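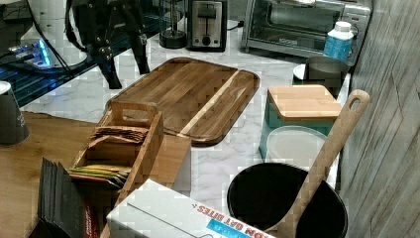

The Long Way to a Good Slice of Toast

28 February 2024

For most of my life toast was what happened to bread that had gone a little stale. Then I spent a week in Coltitz, a small river town where breakfast goes on until lunch, and I came home wanting to talk about almost nothing else.

The town has 23 bakeries for its 3,000 people, and the loaf they all make is the mudov, a dark rye with a splash of buttermilk in the dough and a crust that fights back. (It takes its name from the village of Mudov, two miles upriver, where they'll tell you the Coltitz version is too sweet.) Fresh from the oven it's a good bread. On its second day, sliced thick and toasted until the edges just start to blacken, it's wonderful! The middle stays chewy, the outside crackles, and the whole kitchen smells like malt and burnt sugar.

At Cao, the café by the bridge, they toast each slice twice. The first round is low and slow to dry the surface, then the bread rests on a rack for a minute, and then it goes back in as hot as it can stand. I tried this at home with plain supermarket rye and was amazed at how much better it got. Butter goes on cold, in slabs, so that you bite through it before it melts.

The toppings change with the season. In winter it's plum jam cooked down until a spoon stands up in it, or soft white cheese with caraway. In June, when the strawberries come in, people mash them with a fork right on the bread and eat over the sink, and I already have my eye on a train ticket.

If you can't get to Coltitz, the bakery Hurnaveo mails whole loaves, wrapped in paper, and they travel well. Leave yours alone for a day before you cut it. Then slice it thicker than seems sensible, and freeze whatever you don't eat by the weekend, with a sheet of parchment between the slices.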